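Print this page
E-mail this page

Grenness Centre for Practical Studies
Layout and Handling of Small Items, Unit 2
Handout: The Marked Table
Prepared by Adoración Paredes
27 November 2018

1. Purpose of the unit

This handout accompanies the practical work on marked tables. Students are expected to have read it before attending the first session in the Gilska workshop and to bring a copy with them. It covers the laying of a tape grid, the choice of items and container, and the language used to record where an item stands.

A marked table is a flat surface divided by lines into cells. The lines allow two people to describe the same position in the same words, and allow a layout to be set out again on another day. The method is an old one in stores and packing rooms and requires very little equipment.

2. Laying the grid

Low-tack masking or painter's tape is preferred. It should contrast clearly with the surface; blue is suitable on brown, grey and beige. The table is wiped down and allowed to dry. If a paper covering is used, it is drawn flat and fixed at the corners before any tape is laid.

The outer lines are measured from one corner of the table and marked lightly in pencil. Each strip is anchored at one end, held just clear of the surface and lowered along the pencil marks. Stretching the tape while laying it causes it to creep back later, and the line will wander.

Strips should be cut with scissors. Tape torn by hand leaves ragged ends, which lift when a sleeve or the base of a container passes over them.

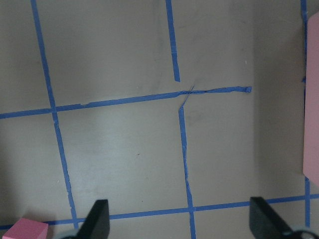 Figure 1. Blue tape lines on a tabletop. Note the frayed edges, the wrinkling towards the right-hand end of the long horizontal strip, and the gap between the short upper strip and the line below it.

A grid need not be perfect to be usable. Slight differences in angle are acceptable provided that every cell can be told from its neighbours. Gaps at a crossing are more serious, as two students may disagree over where one cell ends and the next begins. Any gap wider than the tape itself is to be patched with a fresh piece. Lifting ends are pressed down or replaced at the start of each session.

3. Items and container

Items for this unit are small, light and plainly coloured. Cubes are the most useful shape, having a flat face to rest on and a clear front. Round items are introduced later because they may roll from the cell in which they were placed.
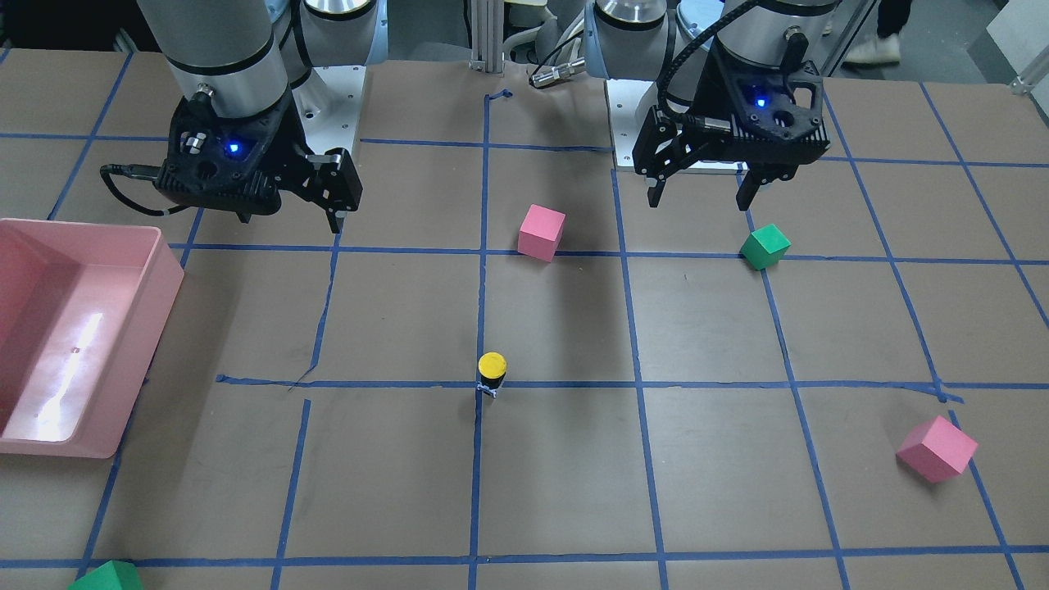
The container should be open-topped and light enough to be moved with one hand. Its position is recorded in the same way as that of any other item. Where it covers more than one cell, all the cells are written down. Students frequently record only the cell at the front left corner, and marks are lost for this in the written test.

Items not in use are returned to the Pistmont cabinet. They are not to be left at the side of the table.

4. Describing a position

Positions are given in the following order: item, colour, cell, and then relation to the nearest line. "Cube, pink, above the line, left of centre" is an adequate entry. "Near the middle" is not.

An item resting squarely is recorded as "square". An item resting at an angle is recorded as "tilted", without an estimate of the angle. 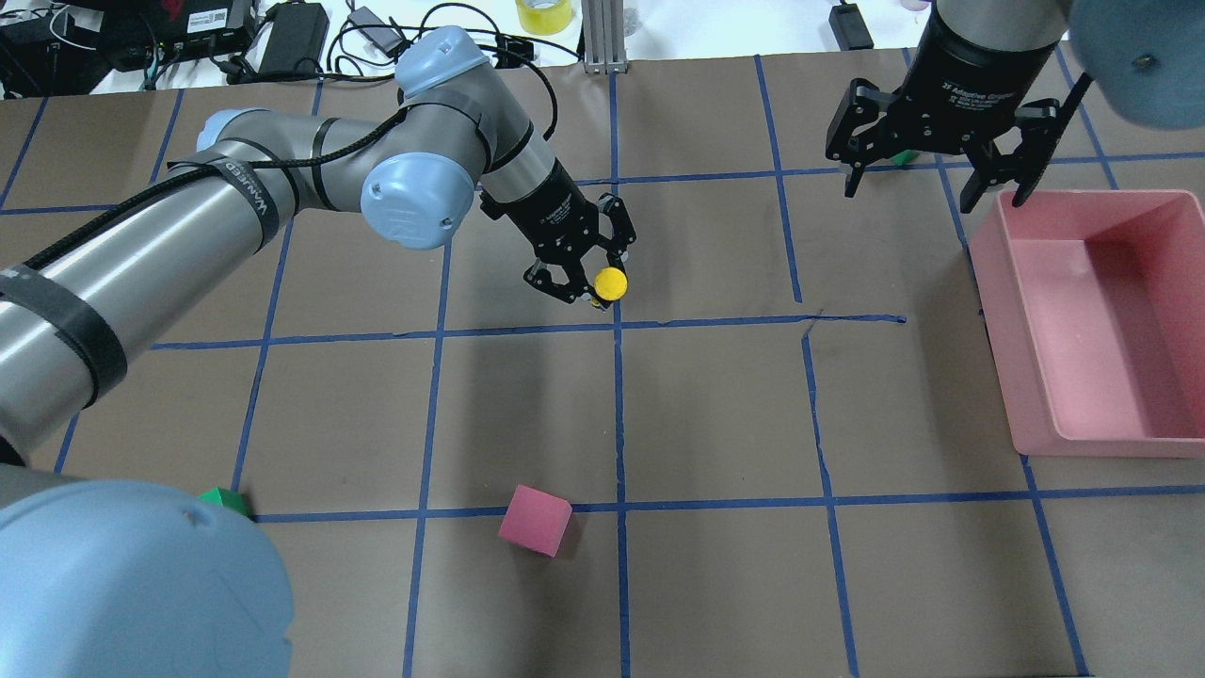

Figure 2. Pink cube resting slightly tilted, just above a horizontal line; pink bin at the right, overlapping the grid lines; small yellow ball held just above the table at the centre of the grid.

An item which has been lifted is recorded as "held", followed by the nearest crossing. It is not assigned to a cell until it has been set down.
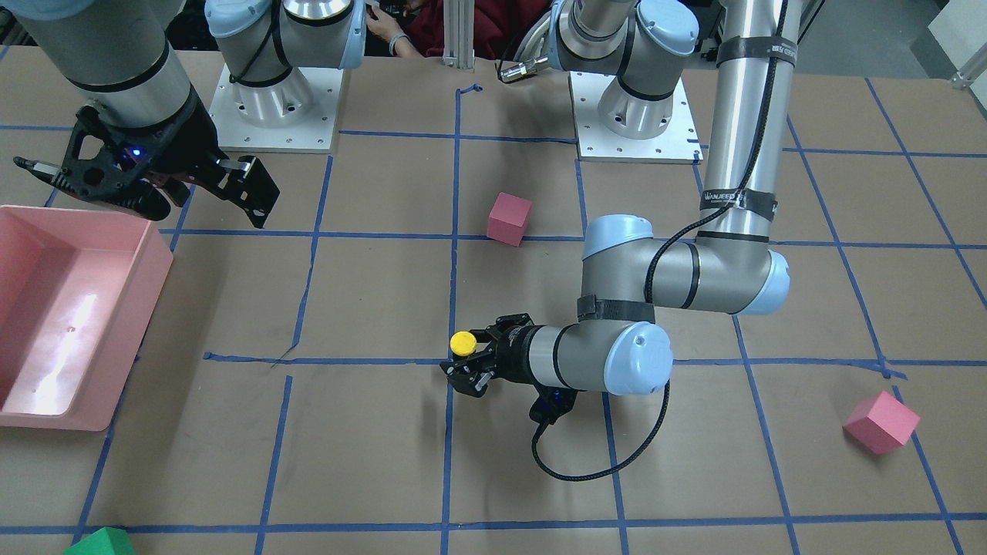

Figure 3. Small yellow object, held; nearest crossing near the middle of the table.

5. Written work

Students will submit one scale drawing of a marked table and a position record for 15 items. The accompanying account should not exceed 4,000 words. Drawings are to be in pencil, with the tape lines shown as double lines and the container in outline only.

Further reading: Au course reader, page 37.

Print this page
E-mail this page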